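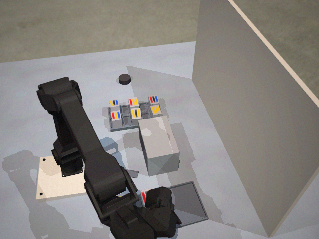 Bench Practice: Small-Part Handling Cells

Reading time: 2 min

This gallery accompanies the Mornia working rules for small robot cells, revised by Liette Lachance in December. The rules apply in simulation as on the shop floor – a layout that breaks them in the model is not released for building.

Rule 2. The arm is fixed to a base plate, and the plate stays clear of racks and trays.

Rule 4. Blocks are racked with the striped label facing up. An upright panel must not block the gripper's approach to the tray. Shadows across the rack are left in when label reading is tested.

Cells are checked against the drawing every Thursday. Reach is limited to 630 mm unless Raymonde Tremblay has signed for more.

Last updated: December
Contact: Cell Standards Desk, Drutirton | © Mornia | Back to top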